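The cup that came in from the garden

Somewhere in the last few years the plastic cup got promoted. I missed the announcement. It used to live at the back of the cupboard with the picnic plates and the flask that smelled of soup, and it came out for children, barbecues and people who had already broken a glass. Now I am told it belongs on the desk, the hall table and the bathroom shelf, holding things, and that a home without a few bright ones scattered about is missing a trick.

The person who told me this, with great patience, was Lerato Fourie, who runs a small homewares shop called Fumora and has a wall of the things. They come in red, yellow, a green I would call hospital and she calls apple, and several sorts of blue. "People want something they don't have to be careful with," she said. I pointed out that people have always had something they don't have to be careful with, and it was called a jam jar. She conceded the jam jar. She also said that you can't drop a jam jar on a tiled floor at six in the morning, and I had to concede that.

So I took some home, and for the whole of December I tried to live as the colour supplements would like me to. Keys in one. Pencils in another. A third for the odds and ends that every house produces and no house has a name for: the spare shelf peg, the toy brick, the rubber foot from a chair that seems to have all its feet.

Let me be fair to the cup before I'm unfair to it. It is light. It doesn't ring when you throw keys in. A small child can carry one across a room full of treasure, and the worst that can happen is that you all spend a while on your hands and knees. And strong colour does make a thing easy to find. On a pale or greyish table, the sort half the country seems to have bought, a bright blue cup is visible from the far side of the kitchen, whether or not you want it to be.

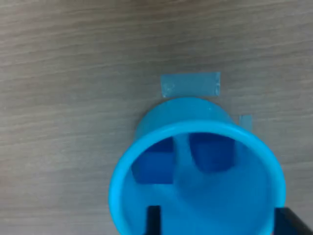
My trouble is with the claim that any of this counts as being organised. The theory, as set out in a booklet that came with a set from a brand called Zadedel, is that each cup should have a purpose and each purpose a place. You are to mark the place with tape. You are to return the cup to the place. The booklet is 50 pages long, and I would like to meet the person who needed the second half.

I did it, though. I measured nothing and stuck the tape down by eye, and for a week or so the cups went back to where they belonged. Then somebody needed the table for its older use, eating, and the cups went on the windowsill, and the tape stayed where it was. Tape always does. I have since had an hour with warm water and a fingernail, and I can still feel where one edge used to be.

Nilton Condori, who teaches an evening class in furniture repair in Denham, winced when I told him. He has no quarrel with the cups. It's the tape he minds, and especially tape left down on a finished top near a radiator. His advice was to lift it slowly, pulling back low along the grain, and to leave the scraper in the drawer. He also thought that if a thing needs a line round it before anyone will put it away, it may be a thing you own too many of. I had been working up to that conclusion myself and was annoyed to have it handed to me.

Then there is the question of what the cup hides. A drawer at least has the decency to be a drawer; you know there is rubbish in it. An open cup looks purposeful from across the room. Walk over and look down into it and you find the same two or three bits and pieces you couldn't decide about last month, now with a nicer wall round them. The Zulu range, which Fourie stocks beside the plain ones, comes with lids, so you needn't look at all. I can't decide if that is more honest or less.

I kept four. One holds pencils and does it well. One is in the bathroom, where breakable things were always a daft idea. One belongs to my nephew, who uses it to move building blocks from one side of a room to the other and back, and seems to have understood the object better than any of us. The last is by the door with the keys in it, except this morning, when it had a lemon in it and the keys were in my coat.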